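Newsletter, August 2025

Out and About: An Afternoon with the Arms at Clarnari

When Bhavana Kandasamy put the sign-up sheet for the Clarnari open day on our board, I wrote my name down mostly for the ride out. I have never been a robot person. I own a bread machine and we don't get along. But I came home with two pages of notes and a sore throat from asking questions, so Bhavana told me I had to write it up, and here we are.

First, the getting there. There were 19 of us, the bus was on time, and then we drove right past the turn because the sign still has the old Kemppainen name on it. (If you go next time, look for the loading dock with the blue doors and ignore your phone.) We were met by Nhi Trình, who runs the small shop where they do what they call two-arm work. She gave us coffee, told us where the bathrooms were and took us straight in. No slide show! I could have hugged her.

I had pictured something enormous behind a fence, like in a car plant. The arms live in a box made of silver metal rails, with walls done up in big black and white swirls that I would happily have as curtains. Two arms come in from the front, one on each side, and meet in the middle. The job of the day was keys. One key ring, two grippers, and that's the whole show. I know how that sounds, but I promise you a room full of grown people stood there holding their breath.

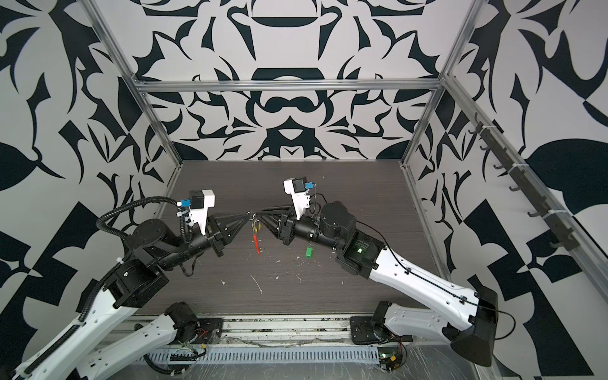 Two grippers and one set of keys at the Clarnari open day.

Nhi let us stand pretty close and said to ask whatever we wanted, so of course I went first. I asked why keys. She said keys are nasty. They swing, they slide around on the ring, and they never hang the same way twice. A block of wood is the same block of wood every time you pick it up. She told us they started on blocks last December, got very pleased with themselves, moved on to keys and had a miserable couple of weeks. I liked her a lot for telling us that part.

Each arm has its own little camera up by the wrist, so it gets a close look at whatever is in front of its fingers. The fingers themselves are black and pointy and come together like the tips of a pair of tongs. I asked if they could feel anything and Vignesh Rodrigues, who looks after the software side, said not the way we do, and then he talked for a good long while about motors and how hard they're pushing. I wrote down "knows when it's squeezing" and I hope that's fair. Vignesh, if you read this and it's wrong, write in and we'll run a correction.

He also told us that a single good run isn't worth much to them. They want 200 of the same task before they'll say anything about how it's going, and they keep the bad ones too. Somebody in our group asked whether that got boring. He said yes, very, and that they take turns and there is a radio.
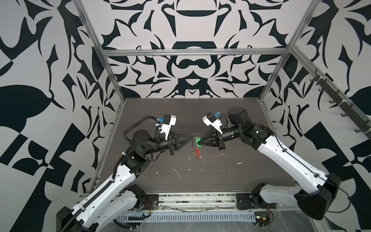
The bit I keep thinking about is how much the two sides have to agree with each other. When I get my own keys out of my bag, one hand does the holding and the other one fishes for the right key, and I couldn't tell you how either of them knows when to let go. Nhi said that's the hard part for the arms as well. Let go too soon and everything is on the table. Hang on too long and the two of them are having a tug of war. She had us try it ourselves with a spare ring and our eyes shut, passing it to the person next to us, and I'm sorry to report that I dropped mine twice. Meenakshi Krishnan didn't drop hers once and has mentioned it to me several times.

After that we got to see the drawer where they keep the rest of the test objects, and it looked just like the drawer in my kitchen. Tape, clips, a whisk, a great many lids. They're working through it bit by bit, and the whisk is next. There's a list on the wall with 16 things on it and the people in the shop have bets going on which will be the worst. My money is on the roll of tape.

Godfrey Nyanda asked the question a few of us had been chewing on, which was who all this is for. Nhi's answer was pretty plain. Her own interest is in help around the house for people whose hands hurt, and she thinks it's a long way off. Godfrey has had trouble with his thumbs for years and told her to hurry up, please.

We finished with sandwiches in the front office (egg salad, very good, thank you to whoever made them) and were back before dark. Clarnari is planning another open day in December and the sheet will go up on the board again as soon as Bhavana has the details. Wear flat shoes, as you'll be standing most of the time, and bring a sweater, as they keep the shop chilly. I've already told her to put me down.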